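Week 9 handout: Benches, floors and small parts

Workplace Organization and Storage — Unit 3
Flellstead campus, Trullberg building

Purpose of the session

These notes cover two subjects that are usually taught apart: what is stored or left at floor level, and how a shared work table is laid out. Both are assessed in the June practical. Read them before the session and bring the Aguirre record sheet, which is used again in the second half.

1. Floor level

A floor check is done before any table is touched. Heavy round items are the first concern. A thick cylinder with a bevelled rim is stable when it sits on its flat face and far less so on its side, where the only thing holding it is the friction of the floor covering. Carpet slows a rolling object but also hides small hardware and holds dust.

Record the following for each item found on the floor:

- general shape and colour
- surface marks, such as scuffs, scratches, dried paint or dust
- which face it rests on, if this can be told without moving it
- distance to the nearest walkway

Surface marks are recorded as seen. A white streak on a glossy black part may be paint, dust or abrasion, and the three are dealt with differently. Write "white marks, cause not known" until a dry cloth has been tried. Dust lifts, paint mostly stays, and an abraded patch keeps its dull look under a raking light.

Tape is recorded on the same sheet. Wrapped tape with a lifted flap or frayed edge goes in the column headed "loose ends", whatever it is wrapped around. Clear amber tapes show their overlaps and creases well, which makes them easy to inspect. 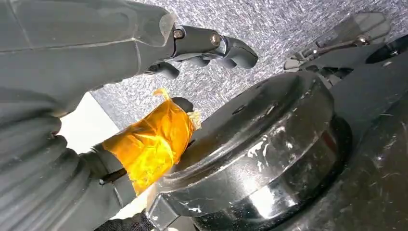

2. The shared work table

2.1 Zones

Divide the surface into a screen zone, a parts zone and a power zone. The screen zone belongs to the seated person and should leave room for both forearms. The parts zone takes the middle, within reach from more than one side. The power zone goes to one end, with adapters and power strips kept together.

Where two tables are pushed together, the seam is treated as a boundary. Small parts should not be sorted across it. Cables may cross it, but they should cross at one point and lie flat.

2.2 Compartment organizers

A cardboard organizer with an open grid is cheap, light and easy to replace. Its limits are also plain — the dividers soften with handling and there is no lid. The Plivideck sheet issued in Week 2 lists 379 part codes, and no open grid of this type will hold a full set. Use it for the parts needed in the current task only.

Small wooden blocks suit this kind of tray. Place them with the printed side up where there is one, so the marking can be read from above. One block per compartment is enough during sorting.

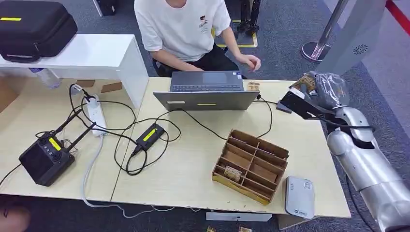

A part lying flat beside a laptop is outside the parts zone and is logged as "unplaced", even when it is only a hand's width from the tray. The same applies to flat devices near the front edge, which should be moved back by at least the width of the device. Items in clear plastic wrap are logged by what can be seen through the wrap. If the material is uncertain, write both options (wood or cardboard) and leave the entry open.

2.3 Cables

Trace each cable from the plug outward and write down where it ends. Loops on the table are acceptable if they stay out of the screen zone. A thick cable running over the front edge to the floor is a snag point for knees and chair arms; reroute it over the back edge or down a table leg. Labels on adapters should face up.

3. Before the practical

Complete one floor sheet and one table sheet for a room of your choice, other than your own bedroom. Allow around two hours. Sketches may be in pencil. Table sheets need the zone lines drawn in and the position of every power strip marked, including any that are switched off.

Late sheets go in the tray outside the Trullberg storeroom.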